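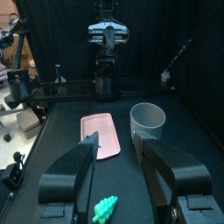 Ticket 383
Product: Flaleck two-finger gripper, trial kit, with Bodia wrist camera
Raised by: Grigore Ciobanu
Handled by: Lenuța Roman, Geditz support
Status: closed, with grumbling

Grigore Ciobanu, 09:10
We have your gripper kit on trial and I am meant to write a recommendation by the end of December. I would like it to be a kind one, so please help.

The task could hardly be less demanding. A small green plastic tree goes from the table into a pink tray. The cup next to the tray is there as an alternative destination for later, when we are feeling ambitious. The fingers come down over the tree, close, report a firm grip, and lift. The tree stays where it was. The gripper then carries nothing at all to the tray with great care and lets go of it.

The status page says "object held" the whole way. I admire the confidence.

What I have tried so far:
Restarted the gripper. No change.
Restarted the controller. No change.
Restarted both in the order given in the manual, which is the opposite of the order given on the sticker. No change.
Raised the closing force to 98 per cent. It now fails with more conviction.

Lenuța Roman, 09:52
Hello Grigore, thanks for the clear report. The sticker is wrong, please go by the manual. We know about the sticker.

Could you put the force back to the default before doing anything else? At 98 the fingertips flex and you will be chasing a second problem that you made yourself. Then:
1. Open the gripper fully and run "Find zero" from the tools page.
2. Close it on nothing and write down the width it reports.
3. Send me that number and the finger type chosen in the set-up page.

Grigore Ciobanu, 10:20
Force is back to default. Find zero ran and said "Done", in green.

Closed on nothing, the reported width is 5 mm. The fingers are touching. I have looked at them from both sides and there is no 5 mm anywhere to be had.

Finger type is set to "Standard". The other choices are "Standard (new)" and "Custom". I picked the one that sounded like ours.

Lenuța Roman, 10:41
That's most of your answer. The grip check compares reported width against zero. If the gripper thinks there is a 5 mm gap when it is shut, it concludes something must be in the gap. Hence "object held".

The padded fingers with the curved outer shell and the narrow inner blade are "Standard (new)". "Standard" is the old flat pair, and we stopped shipping those before your kit was packed. Yes, the new ones should be the default. I have raised that with the firmware people more than once.

Please change the finger type, run Find zero again (it doesn't carry over), and try the tree.

Grigore Ciobanu, 11:15
Changed. Closed on nothing now reads 0 mm, so we and the gripper agree about the world.

The tree is still on the table. The difference is that the status page now says "no object", so at least I am being told the truth. Progress of a sort.

Watching the wrist camera, the tree looks nicely between the open fingers at the bottom of the view. Then they shut above it.

Lenuța Roman, 11:38
Good, that's a separate fault and an easier one. The grip height was worked out using the old finger length, and the set-up page doesn't recalculate saved positions when you change the type. It keeps them, bless it.

Delete the saved pick position and teach it again with the new type selected. Bring the tips down until they only just clear the table surface, then save. Please do it at the slow speed. I don't want to be sending you new tips.

While you are there: which way is the tree lying? On bumpy things with a stem we get better results closing across the body and leaving the stem out of it.

Grigore Ciobanu, 12:30
Position taught again at slow speed. The tree is on its side, stem pointing towards the lower left as the wrist camera has it. I turned the wrist so the fingers close across the wide part.

First attempt: picked up, carried over, dropped in the tray. I may have said something out loud.

I then ran it 5 times and it managed 3. Both misses were trees that rolled as the fingers touched them, so I am inclined to blame the lobes.

Lenuța Roman, 13:05
Both misses sound like one finger arriving first. Turn on "Soft close" under advanced settings and try a closing speed of half what you have. It's off by default, for reasons that were explained to me once and that I have since lost.

Grigore Ciobanu, 14:20
Soft close on, speed halved. Another 5 runs, all in the tray. It is nearly 3 seconds slower per pick, and I can live with that for a tree.

For the write-up I am putting down: gripper good, support good, set-up page in need of a stern talk, sticker to be removed with a fingernail. My colleagues at Tudose have the same kit arriving next and I have told them to pick "Standard (new)" before they plug anything in.

Lenuța Roman, 14:34
Fair on all counts. Closing this one. I have linked it to the open requests for the default finger type and for the saved position warning. The sticker has a ticket of its own already, and quite an old one.

If you move on to the cup, teach a fresh drop position for it and allow extra height for the rim.

Grigore Ciobanu, 14:51
The cup is tomorrow's problem. Thanks.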